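Reading time: 4 minutes

The Keeper of Lost Claims

The Office of Unclaimed Property of the Town of Skadberg was established to receive, record, and hold such articles as were left behind on the ferries, in the public baths, and on the benches of the harbor. Its rules filled one bound volume. Its staff, in the year with which this account is concerned, consisted of Mr. Murray Campbell, Keeper, and Miss Setsuko Hosoda, Assistant Keeper, who had been appointed in the spring and had not yet been issued a key.

Under Rule 4, an article was to be held for 90 days. Under Rule 5, an article not claimed within that period became the property of the Town and was sold at the December auction. Mr. Campbell had applied both rules for the whole of his service. He had applied them to umbrellas, to a cello, to a set of teeth, and on one occasion to his own hat, which he had left on the Nikness ferry and was too proud to claim.

On the first morning of October a man presented himself at the counter and gave his name as Danylo Semeniuk. He wished to claim a letter.

"Letters are forwarded," said Mr. Campbell. "We do not hold letters."

"It had no address on it," said Mr. Semeniuk. "I hadn't decided whether to send it."

Miss Hosoda was asked to consult the ledger. The ledger for the year ran to more than 2,000 entries, and she read the better part of them standing up, the Assistant's chair having been lent to the Harbor Office. She found the letter under Sundries. It had been handed in by a deckhand, one Brock Wong, and the entry described it as one envelope, sealed, plain, slightly bent. It had been received on the second of July.

Mr. Campbell performed the calculation on the back of a form, and then again on the front.

"It passed to the Town yesterday," he said.

"Then I am one day late."

"You are one day late. The article will be offered at auction. You are free to bid."

Mr. Semeniuk asked what a letter usually fetched. Mr. Campbell replied that there was no usual sum, no letter having been offered before. Mr. Semeniuk thanked him, put on his gloves, and went out into the rain.

The matter might have rested there. Miss Hosoda, however, had read the rules through in her first week, when there was no other work she was permitted to do, and that afternoon she carried the bound volume to the Keeper's desk and opened it at Rule 31. It provided that the Keeper might, before any sale, open a sealed article for the purpose of setting a value upon it.

"I have never used it," said Mr. Campbell.

"No, sir."

"It would mean reading the man's letter."

"It would mean opening it, sir. The rule doesn't say who is to do the reading."

Mr. Campbell considered this until the lamps were lit along the quay. He then wrote to Mr. Semeniuk, in the form used for summoning expert valuers, requesting his attendance at the Office at ten o'clock on the following day.

Mr. Semeniuk attended. The envelope was placed on the green cloth. The Keeper slit it with the official knife, turned his chair to the wall, and directed the valuer to examine the contents and state their worth.

There were 2 sheets, written on both sides. Mr. Semeniuk read them slowly. Miss Hosoda, who was obliged to witness the examination, kept her eyes on the clock. When he had finished he folded the sheets together and sat for a time with his hand resting on them.

"It is addressed to a Mackenzie Bergeron, at Fledetano," he said. "Inside, I mean. At the top."

"The value, please," said Mr. Campbell, to the wall.

"Nothing. It has no value to anyone in Skadberg."

The Keeper entered this in the ledger. An article without value could not be sold, and an article bearing a name, even on the inside, was by Rule 9 to be sent on at the expense of the Office. He asked whether the valuer had any objection to that course. The valuer was silent for so long that Miss Hosoda looked away from the clock.

"None," said Mr. Semeniuk.

It went by the evening boat. Mr. Campbell walked down to see it taken aboard, a duty not assigned to him by any rule, and on his return he unlocked the drawer of his desk and gave Miss Hosoda her key.
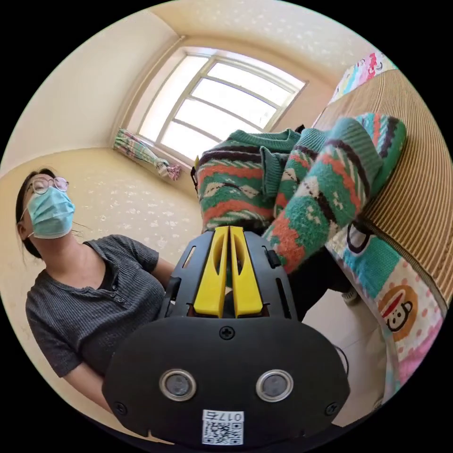
She signed for it in the column provided, and at six o'clock it was she who locked the door.

Contact: The Editors, Kowalchuk Quarterly | © 2021 Kowalchuk Quarterly. All rights reserved. | Back to top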